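Thread: Moved off the folding line to the gripper crew. Anyone else?

Board: Laundry, Linen & Housekeeping > Work Talk

foldedcorner
February 22, 2022

Hi all, long-time reader, mostly in the stain removal section, so forgive me if this belongs somewhere else.

I fold for Nilov. We do towels, sheets and robes for small hotels and a bunch of vacation apartments, and I've been on the towel table going on six years. In the fall they told us that Pidia was putting in folding robots, two stations to begin with, and that somebody had to teach the things what folding looks like. There were 21 of us on the tables then. Four got asked to go on "gripper crew" and I said yes before I really knew what it was (the hours were better, and my knees were done with concrete floors).

So now I go out to apartments with a pair of hand grippers, one for each hand, and I handle towels with those in place of my own fingers. I pinch, lift, lay flat, fold, then mess it all up again and go back to the start. Everything gets recorded and goes to Pidia, and if the clip is good it counts, and if it isn't I get a little red line on my sheet. We work on beds a lot because that's where the towels end up in the apartments anyway, and they want it done with the real clutter left where it is. Suitcases, blankets, whatever people have going on in there. 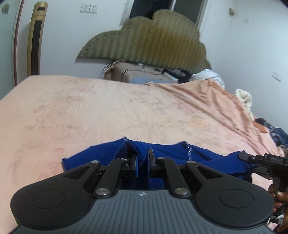

Blue towel on the peach sheet, mid-pinch, other gripper coming in from the right.

That blue one is my least favorite towel in the whole bag, by the way. The edges are ragged and terry catches on everything. With my hands I'd have a towel like that squared up before I finished a sentence. With the grippers I have to think about where the fold is going to stand up, get both fingers on it and not grab two layers, and then do the same on the other side without dragging the first side along. The first week I was so slow I wanted to cry. I'm okay at it now! Kind of proud, even.

What I want to ask is how other people feel about this part of it. Some of my old table mates are barely talking to me. One of them said I'm teaching the machine to take her job, and I didn't have a good comeback. The company line is that no one gets cut before the stations are "fully proven," and I've asked three times what that means and got three answers.

Also, does anybody have tips for sore thumbs? It's a different sore from folding.

Reply #1
steam_and_starch

I'll be the grump. You are teaching the machine to take her job. I don't say it to be mean, I'd probably have taken the better hours too, but your friend has it right and I don't think you should look for a comeback. We had ironers at my old plant, the big feed-in kind, and the same speech came with them. Fully proven took less than a year. The people who ran the trial got moved to "quality" and the people who didn't got a cake.

Thumbs: heat before, ice after, and switch which hand leads.

Reply #2
yevdokiia_p

Yevdokiia Pylypenko here, I don't bother with a screen name. I run the night shift at a linen room, three hotels' worth. I want to push back on the post above a little. When our stacker came in I kept every person I had, and I kept them by going upstairs and being a pain about it before the thing was bolted down. Foldedcorner, get "fully proven" in writing NOW. Ask for a number. How many pieces a shift, for how many weeks, with how many rejects. If they can't give you a number they haven't got a plan, and then you and the others have room to put one in front of them.

And talk to your table mates. Buy the coffee. They're scared and you're the one with the shiny new job.

Reply #3
foldedcorner

Thank you both, even the grump.

Yevdokiia, I did get one number out of my supervisor, Hongjun Bai. He said the table standard is 404 bath towels a shift and the stations have to match that with the same reject rate. He wouldn't say for how long. On a good day the station does a little over half, and it's lovely on new white towels and hopeless on anything old. It picks up a corner and then sort of waves it around. My friend Shengli Zeng, who is still on the tables, has to stand beside it and rescue towels, and that's a worse job than the one she had. She used to chat all day. Now she watches a machine and presses a button, and she says the day is about twice as long.

So that's a thing I hadn't thought of when I signed up. I'd been worrying about who stays and who goes, and meanwhile the jobs of the people who stayed had already changed. Nobody asked them either.

Reply #4
tumble_low

Can I ask how they pay you? Per clip or per hour? I was offered something similar by an outfit called Farnura, kitchen stuff, putting away dishes with the grippers, and it was per accepted clip. My cousin did it for a month and quit because a clip would get rejected two days later with no reason given.

Reply #5
foldedcorner

Per hour, thank goodness. But they track accepted clips and it comes up in reviews. My own count since I started is some 1784 recorded, and 1382 of those accepted. Zihan Zou on our crew does much better than me and she was the slowest person on the tables! She was always getting told to hurry up. Turns out slow and tidy is just what the recording wants, and now she's the one they send the new people to. I think about that a lot. Six years of being fast and it's worth nothing on this job, I had to unlearn it.

Reasons I've had clips tossed, so you know what to expect: my sleeve was over the fabric. I let go too early. I lifted the towel and set it down again without a fold (I was thinking!). I talked to the lady of the apartment and stopped moving for too long. I swung the grippers around too fast between grabs. That last one gets me every time, because on the tables your hands never stop, you're already reaching for the next piece while the last one is landing, and my arms still want to do it.

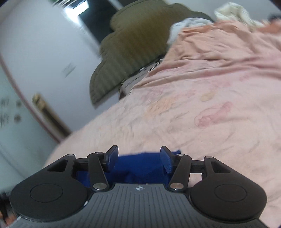

So what I do now is I breathe out, open both grippers all the way, and count two before I go in for the next grab. Zihan's trick. It feels silly for the first hour and after that you stop noticing. My accepted rate went up the week I began doing it, and my thumbs got better too, because I wasn't holding a squeeze the whole time I was moving.

Tumble_low, if it's per clip I'd want to know who decides and whether you get to see why. I'd walk if they couldn't tell me.

Reply #6
steam_and_starch

Fair play to Zihan, that part made me smile. I still say it's a short job. What happens to gripper crew when they've got enough clips?

Reply #7
qin_shengli

I can answer some of that, I'm on the same crew (Shengli Qin, not Shengli Zeng, yes it gets confusing at the time clock). We've been told robes and fitted sheets are next, starting in March. Fitted sheets! I have been folding those for most of my adult life and I couldn't tell you how I do it. So I don't think we run out soon. But steam_and_starch isn't wrong that there's an end to it somewhere.

I disagree with foldedcorner on one thing. I don't think the speed was worth nothing. The people at Pidia don't know linen. They asked me why I shake a towel before I lay it down. I had to explain that to a grown man with a laptop. What we know about cloth is what they're buying, and I think we should be charging more for it, all of us, including the folks on the tables who taught the rest of us.

Reply #8
yevdokiia_p

Shengli, bring exactly that to the meeting. Word for word. Ask for a rate for training work that's above the table rate, and ask that it rotates so everyone on the tables gets weeks on it. Then your friends aren't on one side of it and you on the other.

Reply #9
tumble_low

Rotation is a nice idea but not everybody wants it. My mom's in a hospital laundry and she'd hate going into strangers' bedrooms with gadgets on her hands. She likes her table and her radio. Make it voluntary.

Reply #10
suds_at_su

We're a small place (Su, family laundry, my aunt's name on the sign) and I'm reading this from the other end. I looked into a folding station and couldn't make it work for us. Too many odd pieces, too many people's own towels in every color and every state of falling apart. From what you say about the old ones, I'm glad I waited. But I'll be honest, if it got good at old towels I would look again. It's hard to hire and my own wrists are shot. I'd keep my two ladies and put them on the counter and on mending, where we're always behind. Whether they'd like that, I should probably ask them before I decide it for them, after reading this.

Reply #11
foldedcorner

Please ask them! Even if you don't buy anything for years.

Update from my end. I talked to Shengli Zeng on break today. I did bring coffee. She was less mad than I thought, mostly tired, and what she wants is a stool and somebody to trade with halfway through the shift so she isn't babysitting the station all day. A stool. It isn't in there because no one drew one on the floor plan. Hongjun said he'd look into it, so Qin and I are putting it at the top of the list, with the written definition under it and the rotation (voluntary, tumble_low, I heard you) under that.

I also asked whether she'd want to try the grippers and she said maybe, if she can begin with washcloths. I told her she can have the blue towel any day she likes.

Reply #12
steam_and_starch

Get the stool in writing too. And post back after the meeting, I want to hear what number they give you.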